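Quintero Suture Pattern Notes

A small text dataset of written descriptions of suture patterns, knots and thread materials, collected from teaching handouts and put into one consistent format. Version 1.2, last updated 8 February 2025.

Contents

What is in the set
Where the text came from
Fields
How entries were written
Known problems
Suggested uses
Uses we advise against
Changes
License and citation

What is in the set

The set has 2,384 entries. Each entry is a short passage of English text, usually between one and four paragraphs, covering a single topic: a stitch pattern, a knot, a needle shape, a type of thread, or a term that students run into when they start learning to close wounds. There are no audio files, no video and no patient records of any kind.

The entries fall into four groups. Patterns is the largest, followed by materials, knots and terms. Patterns covers the simple interrupted stitch, the running stitch, vertical and horizontal mattress, the buried dermal stitch, and a long tail of variants that mostly differ in where the needle enters and how the thread is locked. Materials covers absorbable and nonabsorbable threads, braided and single-strand, with notes on handling and knot security. Knots is short. Terms is a glossary, and some of its entries are only a sentence.

Every entry was written for learners working on practice pads. Nothing in the set deals with anesthesia, infection control or aftercare beyond a passing mention.

Where the text came from

The source material was a stack of handouts used in suturing classes at Prakent, a teaching center that closed its print library in October and let us keep the paper. Most of the handouts had been photocopied many times, and several existed in three or four versions with small differences between them. Where versions disagreed we kept the newest one we could date and recorded the others in the variants field.

A smaller portion came from course notes written for Skelia, a distance-learning program for veterinary nurses. Those entries are marked vet in the audience field. The stitch patterns are largely the same, but thread sizes and some of the preferred names differ, and it is easy to get confused if the two are mixed without checking.

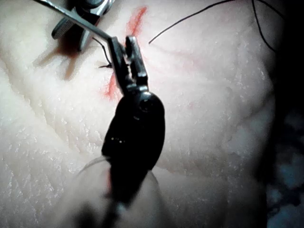

Scanning was done on a flatbed, and the pages were then run through text recognition and corrected by hand. Thread sizes caused more trouble than anything else. The recognition software read 4-0 as 40, 4-O or 4.0 depending on the page, and on the older copies it sometimes dropped the hyphen and the zero together. All sizes in the current release are written with a hyphen and a numeral zero. If you find one that isn't, it is a mistake and we would like to hear about it.

Fields

The data is one tab-separated file, UTF-8, with a header row.

id: a short code, stable between versions. Codes from withdrawn entries are not reused.

title: the name of the pattern, knot, material or term, in sentence case.

group: patterns, knots, materials or terms.

audience: human, vet or both.

body: the text of the entry. Paragraph breaks are stored as a literal \n\n.

other_names: alternative names, separated by semicolons. May be empty.

variants: notes on how other versions of the handout differed. Often empty.

source: prakent or skelia.

checked: yes if a second reader compared the entry against the scan, no if only one person did.

There is no train and test split. Many entries on related patterns share whole sentences, so a random split will leak text from one side to the other. If you need a split, group by title and other_names first.

How entries were written

We tried to change as little as possible. Spelling was moved to American forms, abbreviations were expanded the first time they came up in an entry, and references to page numbers, classrooms and slides were removed. Diagrams in the handouts are not included. Where the text leaned on a diagram ("pass the needle as shown") we rewrote the sentence so that it could stand alone, and those rewrites are wrapped in square brackets.

Left-handed instructions were a problem. A few of the Prakent handouts had a separate page for left-handed students, most did not, and one simply told the reader to reverse everything. We kept the separate pages as their own entries with the suffix -L on the id. We did not write new ones.

Knot descriptions were left in the second person, as in the originals. Patterns are a mix. An earlier plan to make the whole set use the same form of address was dropped after the first 70 or so rewrites came out stiffer than what they replaced.

Known problems

The terms group is uneven. Some letters of the alphabet are well covered and others barely appear, which reflects the handouts that survived.

Brand names were replaced with generic ones using a lookup table. The table missed some spellings, so a few brand names remain.

"Throw" and "knot" are used loosely in the older material. A square knot may be described as two throws in one entry and as one knot made of two half knots in another. We left this alone.

About 30 entries have a body that ends abruptly at the point where a page was missing. They carry the word incomplete at the start of the variants field.

The file opens badly in some spreadsheet programs, which turn thread sizes such as 3-0 and 2-0 into dates or other text. Import the column as plain text, or use a proper reader.

Suggested uses

Glossary building, search tests on a small technical vocabulary, readability work, and teaching people how to clean scanned text. Ziltance used version 1.0 to test a spell checker for medical terms and sent back a useful list of typos, nearly all of which are fixed.

Uses we advise against

Please do not use the set as a clinical reference. Some of the handouts are old, recommendations change, and nothing was reviewed by a practicing surgeon. It is also a poor base for a question-answering tool aimed at patients - the text assumes a reader with a teacher in the room.

Changes

1.2: Thread sizes made consistent. Field checked added. Typos fixed in the materials group.

1.1: Skelia entries added, audience field added. Duplicate knot entries merged.

1.0: First release.

License and citation

The text may be copied, changed and shared for any noncommercial purpose as long as the source is named. Prakent and Skelia both agreed to these terms in writing. Please cite the set as Quintero Suture Pattern Notes, with the version number. Corrections can be sent through the issue tracker. Give the entry id and, if you can, quote the line that needs fixing.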